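The Night Shift at Orlandini

The workshop of Orlandini made dark wooden furniture, and in January the owners bought a Timell arm for 700 a month. It was promised that the arm would close drawers, wipe tops and sort screws. I was asked to teach it.

For the first 40 nights I taught it only on the screen. In the simulation it never got tired, and I did. It could wipe a table after 5 tries. But small tasks, which my daughter did at the age of two, were terrible for it. It pushed where it should pull. It waited in front of a shelf like a guest who does not know if he may sit.

One night I left the program running and went to make tea. When I came back, I moved my chair close to the screen.

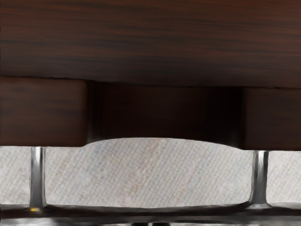 Give it 60 more nights and it will still not do what a tired man does with one hand, came the message from the Zavano office, where they had tried the same work before us. I read it two times. Then I wrote back that a tired man also had to learn it once, and I asked them which settings they had used for the grip. The answer was long. I drank my tea and began to copy the numbers.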